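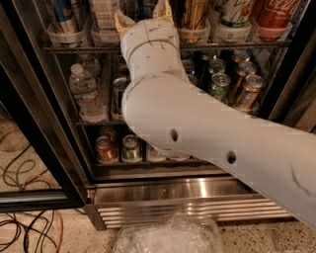
Jae-hoon Shin reckons I should have bought the small Zemesach and been done with it, and he's told me so every time I've mentioned drinks at a normal temperature. "You'll hear the big one through the wall," he wrote under my last post, "and you'll be paying to chill shelves with nothing on them." He's half right, so let's get into it.

The Turero upright drinks fridge has been in our garage since June. I wanted something for the cans, the kids' juice and the overflow at Christmas, when the kitchen fridge is so full of ham that you can't get the milk out. It cost me $1,162 delivered, plus another 29 for them to take the old bar fridge away. (Pay the 29. I've carried a fridge down our driveway before and I'm not doing it again.)

First up, the noise. It hums. When the compressor kicks in there's a little shudder, then a steady drone that you stop noticing if you're sanding something and very much notice if you're trying to read. Our garage shares a wall with the spare room, and my sister could hear it when she stayed over. I shoved a bit of rubber mat under the feet and it's a good deal better now — still there, but more of a purr. I wouldn't put one in an open-plan lounge room unless you like the telly loud.

Cooling is where I've gone from grumpy to pretty keen. The brochure says it's fine in a hot garage, and I didn't believe a word of it. We had a rotten stretch in January, the sort where the roller door burns your hand, and the drinks on the middle and lower shelves stayed properly cold. The top shelf ran a touch warmer, so I keep the mixers and the fancy ginger beer up there and save the bottom for anything I want freezing. The thermostat is a dial with no numbers on it, just a thin line that gets fatter, which drove me up the wall. I bought a cheap stick-on thermometer and fiddled for a week. Ours sits happily two-thirds of the way around.

The shelves are good and strong. They move up and down in decent steps, so you can fit tall bottles if you give up a row of cans somewhere else. My one proper complaint is that the wires run front to back and skinny cans wobble when you slide them in. A sheet of that non-slip drawer liner would probably fix it, but then you're blocking the airflow, so I've just put up with the wobble.

What else? The seal picks up every bit of dust going, and it wants a wipe with warm soapy water every few weeks. The light is bright enough to find your thongs by, and there's a switch to turn it off. The manual was clearly written for three different models and tells you to clean a drip tray that ours doesn't have.

Power use is the bit people keep asking me about. Our bill went up by 8 dollars in the first month, though we'd also had visitors and the air con going, so take that however you like. It didn't give me a fright.

Would I buy it again? For a garage, yes, and I'd wait for a sale. I saw it $100 cheaper a fortnight after ours turned up and I'm still sour about it. For a unit or a small kitchen, Jae-hoon wins and you should get the little one.

Search this blog Type and press enter

You might also like
Yeom camp esky: two summers on
Warar ice maker, and why mine went back
Getting the smell out of a second-hand fridge
Garage shelving that doesn't sag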